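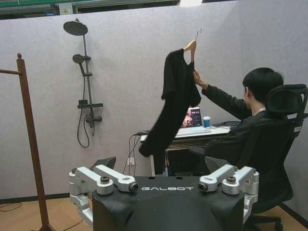
Figure 3. Wooden clothes rack, at far left.

4.2 Where clothes wait

Every household we surveyed owned a proper place for clothes, and every household had at least one other place where the clothes were really kept. Our diary forms called this second place the "waiting spot." Of the 2528 garment entries collected in Flarnach and Brilell, 950 ended the day there. The wardrobe did worse than we had been led to hope by the people who sell wardrobes.

Standing racks (Figure 3) deserve a word of their own. Meinecke's old scheme treats the rack as storage, on the same footing as a closet or a chest of drawers. Our diarists did not. A shirt hung on a rack was described as "out," a shirt in a closet as "away," and the two words were almost never swapped. Racks were praised for keeping things visible, often by the same people who complained, a few pages later, of having to look at them.

The garments most likely to wait were those worn once and judged too clean to wash and too worn to put back. Jeans led this group by a comfortable distance. Sweaters followed. Nine diarists reported a garment that had waited through the whole study period, and one of them asked us, in the margin, whether this was normal. We had no baseline and said so.

Renters and owners differed less than expected. The Brirnumer housing survey links clutter to floor space, but in our sample people with a spare room simply had a larger waiting spot, with a door on it. In 107 entries the diarist gave the location as "the chair" and felt no need to say which chair. We coded these together.

Two limits should be noted. Diaries were filled in at bedtime, when standards are low. They were also kept in January, a month of heavy layers and good intentions, and the summer figures may look tidier. Section 4.3 turns to the matter of socks, for which the coding scheme had to be rebuilt twice.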